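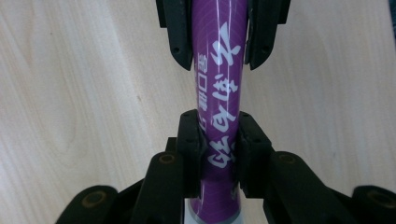

Travel tumblers: do you actually wash the lid every day?

Last updated Fri 28 February

We use cookies to remember your login and to count visits. By continuing to read the boards you accept this.

marrowbone_pete
OK so my wife and I have been going around on this since Thanksgiving and I need outside opinions. I drink green tea all day, no milk, no sugar. I rinse the tumbler with hot water when I get home, leave the lid off overnight, and fill it again in the morning. Once a week it gets soap. She says this is disgusting. I say it's tea, it's leaves and water, my grandmother had a teapot that never saw soap in its life and she made it to 94. Who's right?

quillfeather
Your wife. Sorry!! The cup part I could let slide, but the lid? Pull the gasket out tonight and look at the groove underneath. Then come back and tell us about your grandmother.

dunmore_lou
I'm with Pete, sort of. Plain tea isn't a latte. I've had the same Prelow for years, rinse only, and it's fine. The people who get mold are the ones who leave two inches of something with oat milk in the car over a weekend.

quillfeather
Lou, "it's fine" as in you checked the gasket, or as in you haven't died?

dunmore_lou
As in I haven't died. I'll give you that one.

Oľga Kolář
Hello, I worked in a tea shop for a long time so I have opinions. The teapot thing is real but it's for unglazed clay, where the pot soaks up the tea and people like it that way. A steel cup doesn't season. The brown stuff inside is just tannin stain, and old stain makes fresh tea taste flat, especially green. Pete, try your usual tea in a clean glass and then in your tumbler, side by side. I bet you'll taste it.

For the stain: a spoonful of baking soda, fill with hot water, leave it a couple of hours, bottle brush, rinse. Don't use bleach on stainless. For the lid I take everything apart that comes apart and use dish soap and an old toothbrush.

marrowbone_pete
Well. I took the gasket out. I would like to withdraw the part about my grandmother.

quillfeather
HA. How bad?

marrowbone_pete
There was a ring. It was not the color of tea. My wife was standing right there so I couldn't even lie about it.

tansy_in_tulsa
Can I ask a side question, does anybody put theirs in the dishwasher? Mine is a Hivesari and the bottom says hand wash only but I've been running it on the top rack forever and the only thing that's happened is the paint got a little chalky near the rim.

dunmore_lou
Paint is the least of it. The heat can mess with the vacuum seal on some of them, and then it won't keep anything hot past lunch. I killed one that way. Outside of the cup started getting hot when I poured coffee in, and that was the end of it.

tansy_in_tulsa
Hm, mine still keeps coffee hot till noon so I'm going to keep living dangerously. I have two kids and a job, I am not hand washing four cups a night.

Oľga Kolář
Lids on the top rack are usually OK, check what your maker says. I'd keep the body out, especially if it has printing you like. Lettering goes first, in my experience, before the color does.

stillwater_gus
I'll be the grump. If a cup needs a toothbrush it's a badly designed cup. I gave away my Dristudeo with the flip spout for exactly this reason, there was a little tunnel in there no brush on earth could reach. Bought a plain wide-mouth with a screw cap and I wash it like a glass. Sponge, done. You spill on yourself if you drink while walking, so I don't drink while walking.

quillfeather
Gus, some of us commute by bus and like our shirts.

stillwater_gus
Then sit down on the bus!

dunmore_lou
He has a point about the spouts though. Straw lids are even worse. My daughter has one with the bendy silicone bit and I don't want to know what goes on in there.

marrowbone_pete
Update for anyone keeping score: did the baking soda thing last night and the glass test this morning. Oľga was right, annoyingly. The tumbler tea used to taste kind of like a wet penny and I'd just gotten used to it. Still think every single day with soap is overkill for plain tea. We've settled on soap every other day, and the gasket comes out on Sundays.

quillfeather
Every other day! That's still gross, Pete, but I'm proud of you.

tansy_in_tulsa
Does vinegar work instead of baking soda? I'm out.

Oľga Kolář
Vinegar is better for the white chalky scale from hard water. For tea stain I'd wait and buy the baking soda, it's cheap. And please don't mix them in a closed cup, let me just say that before somebody does it.

stillwater_gus
Somebody has done it. Ceiling's been repainted.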